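Why Do Windows Tip Open? (And Other Questions About Fresh Air)
by Aldana Rivadeneira

Somebody has probably told you to open a window because the room is stuffy. Grown-ups say it all the time. My question is, do they know what they mean? I asked a few and got a lot of different answers. One said the air was "used up." One said it was "stale," like bread. One said it was "good for you" and would not say why.

I don't like answers like that, so let's check them one at a time.

Is the air in a room ever used up?

People say you will run out of oxygen if you keep the windows shut. Don't believe it. A normal room holds a huge amount of air, and air leaks in and out under doors and through tiny cracks the whole time. If you sat in your bedroom all afternoon with the door closed, the oxygen would hardly drop at all.

What does change is the other stuff. When you breathe out, you let go of a gas called carbon dioxide. You also let go of water, as a gas called water vapor. You can check that second part yourself: breathe on a cold mirror and look at the fog. Your body gives off heat too, and you give off smells (yes, you).

Put a whole class in one room and all of this adds up. There is more carbon dioxide, the air gets damper, the room gets warmer, and somebody's lunch has had time to spread everywhere. That mix is what people are complaining about when they say "stuffy."

Scientists measure carbon dioxide in a unit called parts per million. Outdoor air has a little more than 400 of them. That means that if you could pick out a million bits of air, a few more than 400 of those bits would be carbon dioxide. In a crowded room with everything shut, the number climbs much higher. Some studies have found that people do worse on thinking tasks when it climbs, and other studies found hardly any difference. So if a poster tells you that stuffy air "switches off your brain," ask the poster how it knows.

So what does opening a window do?

It lets air trade places. Some inside air goes out and some outside air comes in. This trade is called ventilation.

Two things push the air along. The first is wind, and you knew that one. The second is temperature. Warm air is lighter than the same amount of cold air, so it floats up. If a window has a gap near the top and a gap near the bottom, warm air from the room can slip out high while cooler air slides in low. It can happen even on a day when no leaf is moving.

You may have heard that "heat rises." That is nearly right, but I'd be picky about it. Heat can travel in any direction. Put your hand on the side of a mug of cocoa and you will feel some going sideways. It is warm air that rises, when there is cooler air nearby to push in under it.

Why doesn't the whole window open?

Lots of big windows are made of several panes, and only some of them may move. The others are fixed. They let in light and that is their whole job. A fixed pane is simpler to build, has no hinge to wear out, and has no moving seal for a draft to sneak past.

The panes that do open can work in different ways.

A sliding window moves along a track, up and down or side to side.

A casement window swings on hinges at the side, like a door.

A tilting window leans. One edge stays put and the opposite edge moves away, so you get a slanted gap.

Some windows can do more than one of these, depending on how you turn the handle. If you have one at home, ask before you try it. They can be heavy, and the handle has to be turned all the way or the pane may hang in a way that looks very alarming.

People who sell tilting windows will tell you that the rain can't get in. I would put a question mark after that. It depends which edge is leaning, which way it leans, and what the wind is doing. Straight-down rain is easy to keep out. Sideways rain goes wherever it likes.

Does a small gap do any good?

Here I was doubtful. A tilted pane looks as if it is barely trying, while a pane that is wide open looks like it means business.

It turns on how long you leave it. A wide-open window can trade a lot of air quickly, especially if there is another one open across the room. A tilted one is slower. Over a whole morning, though, slow can be plenty. In winter there is a catch. Leave a window tilted all day in December and the wall next to it gets cold while your heater works and works. Many people open windows wide for a few minutes and then shut them. The air in the room swaps quickly, and the walls and furniture don't have time to cool down much. When you shut the window, they help warm up the new air.

What are those grilles and pipes for?

Look up in almost any school, office or workshop and you will find a grille, a box or a pipe somewhere near the ceiling. Some of them move air. Some carry water. Some are only covers with wires hidden inside. You can't always tell from the outside, and I would not trust anyone who glances at a white pipe and tells you right away what is in it.

There are clues you can look for, if you are curious. A grille with slots may be letting air through. Hold up a strip of tissue paper near it, if a grown-up says you can reach it safely, and see whether the strip moves. If it gets sucked toward the grille, air is leaving the room there. If it gets blown away, air is coming in. If it hangs still, the fan might be off, or the grille might be blocked, or you might need thinner paper. One test does not settle it. Try again on another day.

Doesn't a plant clean the air just as well?

You'll read this one a lot. Plants do take in carbon dioxide when they have light, and they give out oxygen. That part is true. But a potted plant does it very, very slowly compared with how fast you breathe out. You would need a jungle in your room, and then you would have trouble finding your bed. The trees outside are a different matter, because there are so many of them and they have the whole sky to work with. Keep your plant because you like it. Open the window for air.

Does a scented spray freshen a room?

No. It adds a smell on top of the smell that was there. Everything that was in the air is still in the air, plus some pretend lemon.

Try it yourself

You need a thermometer, a watch, a pencil and a strip of tissue paper as long as your hand.

Keep the windows and door shut for a while with people in the room. Write down the temperature. Leave the room, wait a minute, and walk back in. Sniff. Your nose gets used to smells quickly, so if you don't leave first, you won't notice much.

Now ask a grown-up to open a window. Hold the tissue strip near the gap, first low and then high, without leaning on anything. Draw a little arrow in your notes for which way it points each time. After 15 minutes, write down the temperature again, go out, come back and sniff again.

Did it change? By how much? Would you have guessed the same thing if you hadn't measured? If your arrows don't match what I told you about warm air slipping out at the top, don't rub them out to make me look right. It may have been windy. Write down what the tissue did, and write down the weather next to it.
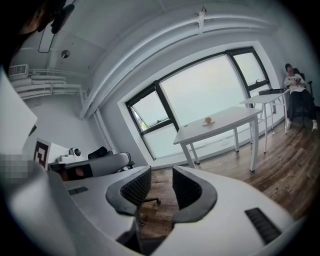 A wide window with several panes. The lower left one is tilted open.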